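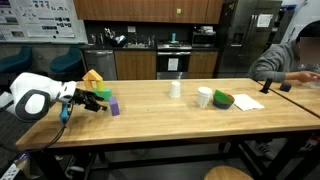 Ticket 669: Hand teleop drifts during block and cup demos
Opened by: Danai Tsolakis
Assigned to: Fiachra Sheehan
Site: Galtwood
Status: Open
Logged: 26/09/2024

Problem
The fingers lag the operator's glove when closing on an upright block. The arm follows fine. The purple block gets nudged before the thumb arrives, so the demo is no good for training.

Tried so far
Recalibrated the glove twice. Swapped the network cable. Restarted the Trodov bridge. No change I'd put my name to.

Comment, Fiachra Sheehan
Vendor says it's operator technique and we should record 1,000 demos and let the policy average it out. I don't buy it. If the thumb is late in every demo, the robot will learn a late thumb. Please send the raw finger log with the glove timestamps left in.

Comment, Danai Tsolakis
Log attached. Benito drove it as well and got the same lag, so I doubt it's my technique. Same table layout for both of us: purple block in front of the hand, little house of blocks behind it, one cup upside down in the middle, stack of cups further along.

Comment, Benito Escobar
For the record, I've never used this glove before and my lag matches hers. Also, the cable under the hand loops down to the front edge of the table. Could it be tugging at the wrist?

Comment, Fiachra Sheehan
Wouldn't explain the thumb. Clip it up anyway so we can cross it off.

The log shows the thumb channel going through a smoothing filter set to 10 samples. The other fingers have none. Who set that? The Palamarchuk release notes call this version "improved finger response" and don't mention a filter at all.

Comment, Danai Tsolakis
Not us. It came in with the update. Can I turn it off?

Comment, Fiachra Sheehan
Yes, on the bench copy only. Record 100 grasps with the filter off and the same 100 with it on, same operator, same block. I'm not closing this on one good run, and please don't add any of the earlier demos to the training set until we've compared them.

Next action: Danai to record both sets.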